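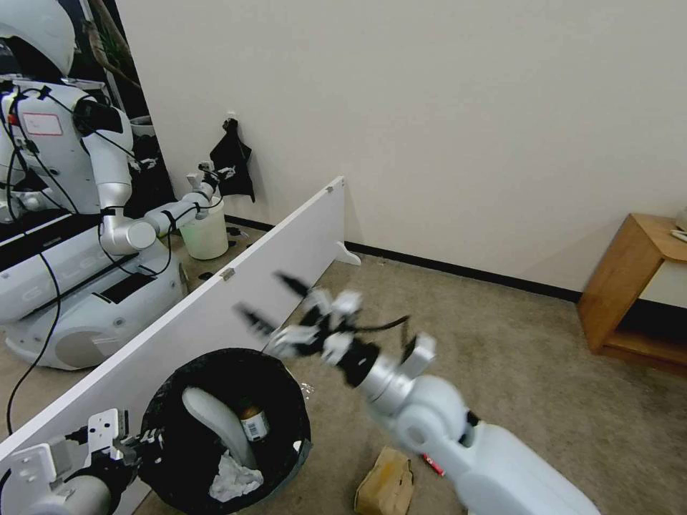
Picking up around the trash bin, one hand above it and the other arm beside the rim.

Tips for getting a room ready for a rented tidying robot
By Iqra Mirani

Gudato rents out a two-armed robot for household pickup, and I have been trying the service on and off at home and in a guest room. The Rana plan costs $368 for 4 visits of 40 minutes each. The tips below are what I'd pass on to anyone booking a first visit.

Do the floor first. Paper, cardboard and packets on the carpet are what you are paying to have picked up, so leave them. Take away coins, earrings and anything you would be sorry to find in the trash later.

Put the bin out in the open, with space on both sides for the arms. A round bin with a plain rim has worked better for me than one with a swing lid. Start with a fresh liner and don't let it get more than half full – light tissue springs back out.

Keep a second container for things that aren't trash. A bucket is fine. Tell the Orkville booking desk which is which when you call, and they will add it to the notes for the visit. 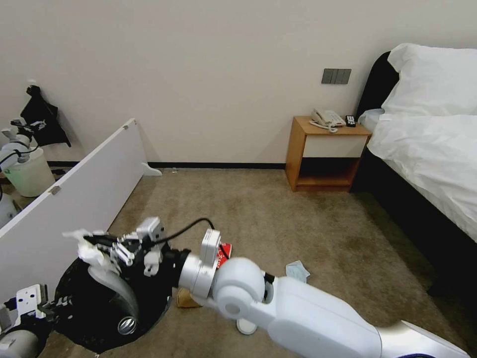

Cloths are slower than hard items. A crumpled one is easier to pinch than one lying flat, so don't smooth them out beforehand. Flat discs and lids are the worst on carpet. I pick those up myself.

Tuck phone cords and chargers up onto the nightstand or behind it. Make the bed before the visit too, as bedding that hangs to the floor hides things.

Leave the lights on, and close the curtains if there is strong sun on the carpet.

I also tried Nernetti, which charges by the hour. Setup took longer and the booking form is a nuisance, but they let you change the date for free. Gudato wants 2 days' notice. For one bedroom I would stay with Gudato – for a whole house I'd get a price from both. The Rana price is good through November.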